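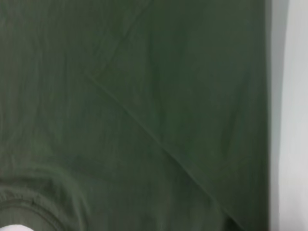
## Plier un haut vert olive (ou de n'importe quelle autre couleur, la méthode est tolérante)

Mise à jour du mardi 2 mars 2021. J'ai repris l'étape 4, Karabo Moodley m'ayant écrit que l'ancienne version produisait « un genre de samoussa ».

Le but est d'obtenir un rectangle qui tient debout dans un tiroir. Comptez 3 minutes pour le premier, beaucoup moins ensuite, sauf si vous êtes Gert, qui repasse tout avant de plier et qu'on ne changera plus.

### Il vous faut

- une table dégagée, plus large que le vêtement manches ouvertes ;
- le vêtement, propre et sec ;
- un tiroir d'au moins 40 cm de profondeur utile ;
- facultatif : une planchette à plier. J'ai essayé la Sorkuris pendant tout le mois de décembre. Elle sert maintenant de sous-plat.

Le lit fait un très mauvais plan de travail. Il s'enfonce, le tissu suit, et vous finissez par vous allonger à côté.

### Étapes

1. **Étaler.** Posez le haut face contre la table, encolure loin de vous. Passez la main à plat du milieu vers les bords. Les petites ondulations peuvent rester, elles disparaîtront dans l'épaisseur du pliage. Un faux pli franc, en diagonale, doit partir tout de suite : enfermé sous trois couches, il se retrouvera au beau milieu de votre ventre lundi matin.

2. **Vérifier le dessous.** Soulevez l'ourlet et tirez doucement la couche inférieure vers vous. Sur une maille souple, elle se décale dès qu'on a le dos tourné. Les deux épaisseurs doivent finir au même niveau en bas.

3. **Rabattre le premier côté.** Prenez l'épaule à mi-chemin entre l'encolure et la couture de manche, puis ramenez le côté vers le centre. La manche part en travers. Repliez-la sur elle-même pour qu'elle reste dans la bande.

4. **Rabattre le second côté.** Même geste, en miroir. Regardez alors les deux bords longs : s'ils se rapprochent vers le bas, vous tenez le samoussa de Karabo. Rouvrez le second côté seulement et reprenez la prise un peu plus près de l'encolure.

5. **Plier en hauteur.** Remontez le bas jusqu'à deux doigts sous l'encolure, puis pliez encore en trois. Lissez entre chaque pli, sans appuyer comme une brute.

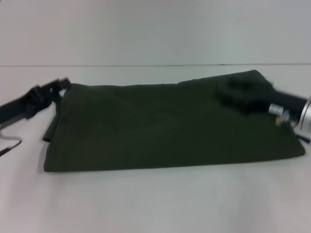 Le tissu vert foncé a aussi le défaut de cacher ses bosses : sous une lumière douce, un bourrelet de cinq épaisseurs passe pour une ombre élégante. Fiez-vous à la paume plutôt qu'à l'œil. Si un coin reste pointu ou qu'un bord gonfle, dépliez d'un cran et lissez de nouveau. Recommencer depuis le début est rarement utile, quoique très satisfaisant pour les gens qui aiment souffrir.

6. **Ranger.** Debout, pliure vers le haut, sans tasser. Quand le tiroir n'est qu'à moitié plein, calez la rangée avec une boîte à chaussures, sinon tout s'affale par solidarité.

### Et pour ce qui a des sangles ?

Shireen Joubert m'a posé la question pour ses sacs en toile. Posez le sac à plat, fermez les boucles, puis couchez les sangles sur le corps du sac avant le premier rabat. Une boucle en plastique prise au milieu fait une bosse définitive – gardez-la pour la dernière couche. Les modèles rembourrés ne se plient pas, ils se négocient.

### Dépannage

**L'encolure gondole.** Vous avez tiré dessus. Laissez-la reposer à plat et prenez le vêtement par les épaules.

**Le rectangle s'ouvre tout seul.** Le dernier pli est trop court. Rentrez le bord libre dans la pliure d'en face.

**Les manches longues débordent.** Pliez-les deux fois, en accordéon le long du côté. Dirceu les noue dans le dos. Ne faites pas comme Dirceu.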